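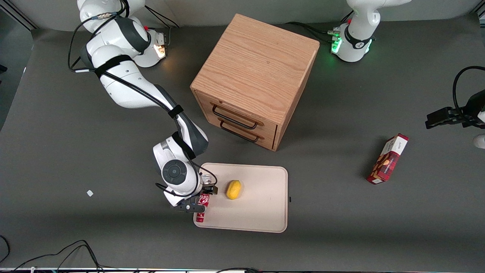
Progress report, Demwood Creek footpath and planting
May 28, 2021

Quick one this period, most of April went to mud.

Path first. North section is done, from the Qaisi Street gate to the old pump house. Gravel down, edging in, rolled twice. South section not started. Jolix pushed our delivery back again and the new slot is 9 days later than the one in the last report. They are not charging for the change, got that in writing.

Planting: 669 plugs in the ground along the bank, mostly sedge and blue flag, a few swamp milkweed where it stays soggy. Lost 39 when the creek came over on the low bend. Replacements ordered from the Likgate nursery, same price as before. Will go in a bit higher up the bank this time.

Benches. Two built, neither one set. Footings need dry ground and we havent had it. Town wants the one by the gate moved back from the curb, fine with us, drawing resubmitted.

Money. Still inside the grant. Gravel came in under, fuel and pump rental over, the two nearly cancel. Would like to move what's left of the signage line into erosion matting for the low bend. Need your ok in writing before we buy. Signs can be smaller.

Problems: the culvert under the south section is worse than the survey said. Cracked on the downstream end, silted up past the halfway mark. County says it's theirs, no date for the repair. We can lay gravel up to it from both sides but not accross.

Next period
South section gravel, if Jolix shows
Bench footings
Replant low bend
Chase county on culvert

Receipts and the plant list are coming seperately.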